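Search this site Enter keywords
2 min read

Driltdale Community Meals: progress report to the Pullen Fund
18 August 2025

The grant has now covered its first 3 months of cooking. Meals go out from the Driltdale hall on two nights a week, and 1,334 had been served or delivered by the end of June. Most went to older residents living alone. We had expected more families, and the enrolment form may be part of the problem. It runs to four pages and asks for proof of address. A shorter one is being drafted.

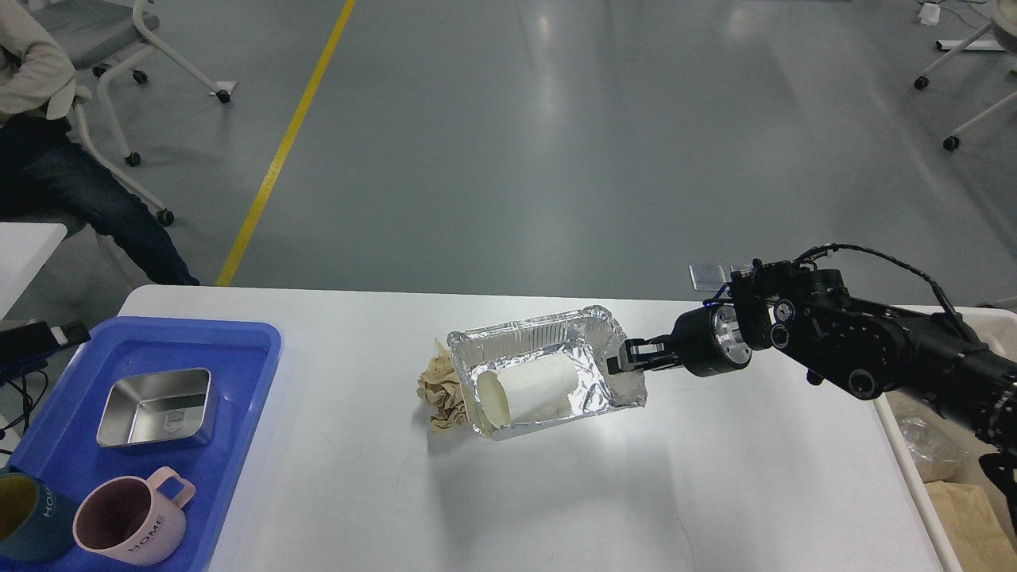 Waste has been our largest unplanned cost. The hall's general bin was filling before the second meal night, and Trimach charges for each extra collection. Much of what went in could have been sorted. A foil tray with a paper cup lying inside it is typical of the mix, and the two need to be separated before either goes in the right bin. We have put up new signs at the scraping bench and will compare the next invoice with the last.

Delivery is steadier. The Quan Street run now has 15 households on it and leaves at 5 p.m. The second run, out past the showground, was cancelled twice when we had no driver. Waltraud Eberhard has taken over the roster and has asked that drivers be paid for fuel at a flat rate. This was not in the original budget. We would like to move money across from the printing line, which is underspent, and ask for your approval in writing.

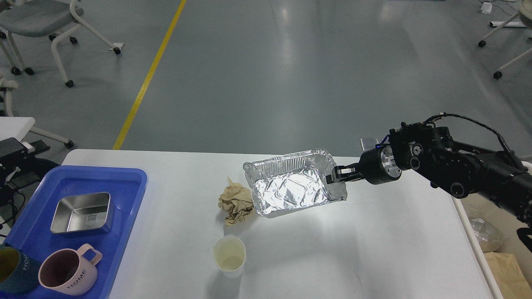

The used oven was installed in June and passed its gas check. The coolroom seal still needs replacing. Our quote for the work has expired and we are waiting on a new one.

Receipts for the period are attached. The next report will include results from the client survey.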